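Two-handed robot on our packing bench - what happens to the people?

Posted by Coltport_nights

We have 27 people on our floor and management wants a robot with two hands to take over handling parts. Has anyone been through this? Did hours get cut?

Yu-ting Peng

We put one in at Grecu in March. No layoffs, but two packers moved to inspection and had to retrain. Their wrists are better off. The work is duller though - more watching, less doing.

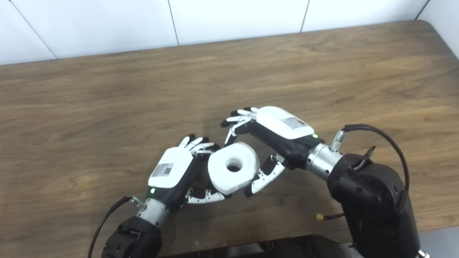

Both hands on a white ring at the table.

Ask for the new job descriptions in writing before it starts. We waited 18 days for ours, and people argued over who was supposed to clear stoppages. Also ask if the pay grade changes. Ours didn't until we pushed.

jurnau_fan

depends on the company. my cousin's place got one and dropped overtime the same month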